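Robot Learning from Demonstration
Handout 4: What a demonstration does and does not tell you
Instructor: Ekaette Iyamu. Lab sessions: Leszek Mazurek

Read this before the March lab. It replaces the old handout, which was too cheerful.

1. Two ways to show a robot a task

You can take hold of the arm and move it through the task yourself. The textbooks call this kinesthetic teaching. Or you can stay out of the way and drive the arm from somewhere else, with a second arm, a game controller or a keyboard. This is teleoperation. Either way you end up with a list of joint positions over time, usually with camera images to go with them, and you hope a program can learn something from the list.

Moving the arm by hand feels natural, and I think that is most of its appeal. Your fingers feel the box. The program doesn't get what your fingers feel unless there is a sensor for it, and on cheap arms there mostly isn't. Your hands and sleeves also end up in the camera images, and they won't be there when the robot works alone.

Driving the arm from a distance keeps your hands out of the pictures. The price is that people are bad at it. Expect your first recordings to be slow and full of small corrections, and expect the program to copy the corrections.

2. The setup

Two arms, one table, boxes between them. Keep the cables to the back. Check that each gripper can open fully before you record anything, and write down where the boxes start.

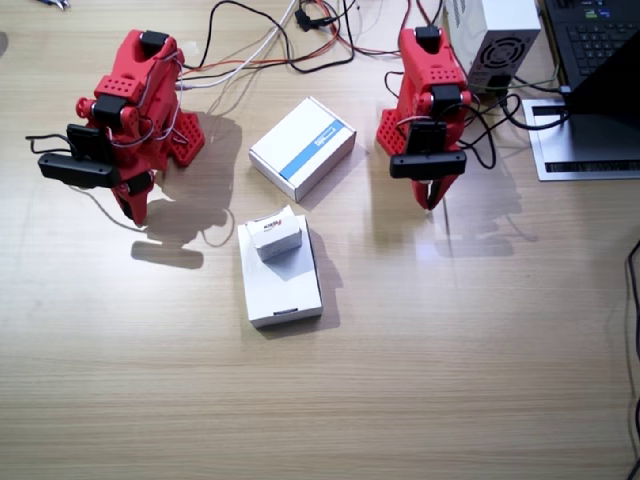

Start positions matter more than students want to believe. If the box begins in nearly the same place every time, a program that ignores the cameras completely and replays the average motion will score well. I have graded project reports that were proud of exactly this. Move the boxes between recordings. Turn them. Swap the order. Then keep a separate set of positions that you never use for training, and test on those only.

3. How many recordings?

The usual answer is "more," and I don't trust it. Last year's Onine project had 327 recordings of a single box task. Danuta Brzozowska went through them and found that one person had done around 300. Whatever that person did with the left arm, the trained program did too, including a pause before every grasp that had no use for the task. The other recordings were too few to pull it in any direction.

The Miris group collected far less but planned where the boxes would go. I won't claim theirs was better, as the two groups never ran the same test. That is a complaint about how we ran the course, and it applies to plenty of papers as well.

Minimum for the lab: 11 recordings per person, everyone in the group takes a turn, and failed attempts are kept in their own folder. Do not delete them. A success rate means little if we can't see what was thrown away before training.

4. Contact is where it goes wrong

Moving through open air is the easy part. Look hardest at the moment a finger meets cardboard. A rigid finger can push the box along the table, bend a flap or catch under an edge, and all of these can look like a good grasp in the joint data. The motor reports that it stopped closing. It doesn't report why.

A close view should help, and people like to say it solves the problem. Check yours. With blur and a finger covering part of the box, you may struggle to tell what the gripper is holding, and if you can't label the image I don't see why the network should do better.

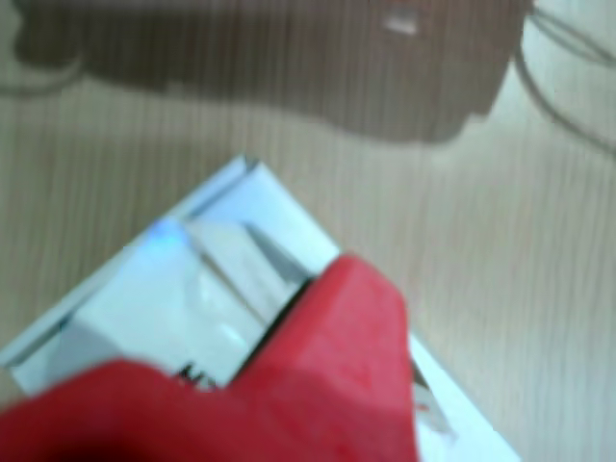 Dorota Rutkowska objected to this section when I passed the draft around. Her view is that I'm asking too much of single images: a network gets a run of them plus the joint positions, and can pick up on cues a person would never think to label. She would rather see students train a program first and argue afterward.

Fair enough. Then let's measure it. Train once with the close camera and once without, same recordings, same test positions. If the close camera earns its place, the numbers will say so and I'll rewrite the section.

5. Before the lab

Read chapter 4 of the Kohlhase notes, but skip the part on reward design.
Bring a written guess of your success rate on the unseen positions. We will compare it with the real one.
Decide in your group what counts as success. "Box moved" is too weak.
Recordings go in the Jeltumwood folder under your group name.
Questions about the arms go to Leszek, and questions about grading go to me.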